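Subject: Re: play food sets, what's worth keeping?
Date: Wed 16 December
List: Kinnear Toy Library swap and chat

On the list you wrote:

> We've been handed a big box of play produce and I have no idea what to
> do with it. Some of it is the hard shiny kind, some is soft, a couple of
> pieces I can't even name. Do people keep sets together? Do you bother
> with a bowl or a basket, or does it all go out in a bag? And how do you
> clean butcher-block tops after the kids have been at them? Ours is
> starting to look pretty sad.

Oh boy, you've asked the right person, I've been up to my elbows in pretend vegetables since November. I sorted ours over two weekends (plus one evening when I should have been wrapping presents) and I have opinions!

First thing, don't try to keep the sets together. We did that for years, with a little card in each bag saying what belonged in it, and all it got us was a shelf of bags marked "incomplete." The Tirken fruit had lost its pear, the Geken vegetables had somebody's plum in with them, and every return meant a hunt through the lost-and-found tub. Now everything gets pooled and we make up bowls. A bowl is whatever looks nice together and has a good mix of colors. If it goes out with a pepper and comes back with a carrot, fine by me.

The catalog says we own 1,141 items in total, and before the sort 200 of those were single pieces of play food. I got rid of 60 of them. Anything cracked went, anything with a seam opening up went, and so did the ones with paint coming off where little teeth had been. I was sad about the corn but it had to go.

On bowls versus baskets, I'm team clear plastic bowl all the way. Baskets look sweet and then you find crumbs in the weave. With a clear bowl you can see what's in there from across the room, it rinses out in the sink, and the kids treat it like part of the game.

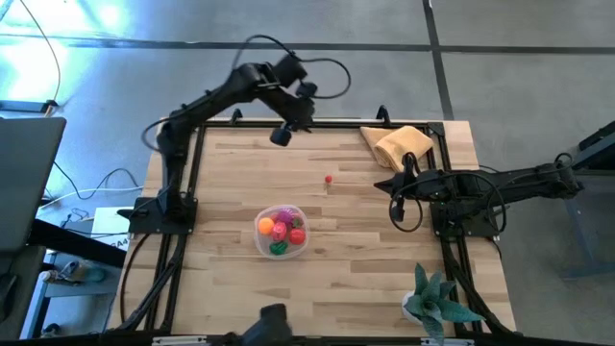

The one thing I'd watch is the balls. Round pieces that are only sort of fruit (is it an orange? is it just a ball?) are the first to roll off and the last to turn up, and the small ones need to stay well away from anybody who still puts things in their mouth. I keep the little ones in a separate jar on the high shelf and add them only to the bowls for the older crowd. If a piece fits inside a toilet paper tube, it goes in the jar. Easy test, costs nothing.

For cleaning I do the hard plastic in a dishpan with warm water and plain dish soap, 10 minutes of soaking and then an old toothbrush around the stems. Squishy pieces with a hole in them I only wipe. Don't dunk those, the water gets in and you'll never get it back out. Felt pieces I wash by hand and dry flat on a towel overnight.

About your butcher block, please don't give up on it. Wipe it with a damp cloth and a drop of soap, dry it right away, and leave it alone till the next day. If it still feels rough, go over it lightly with fine sandpaper, always along the strips, and then rub in some food-grade mineral oil. Let it sit, wipe off the extra, and do it again in a month. Marker is the tough one. I've had some luck with baking soda paste and a lot of patience, but there's one purple squiggle on ours that I've just accepted as a family member.

Also, if anybody has spare bowls (clear, medium size, no chips on the rim) I'd love to take them off your hands. I can meet you at the Povov Street branch any afternoon I'm on the desk, and I'll happily trade. I have way too many eggplants.

Oh, and does anyone know if the soft Tirken pieces can go in the dishwasher? Ours lost their label ages ago and I'm too chicken to try it.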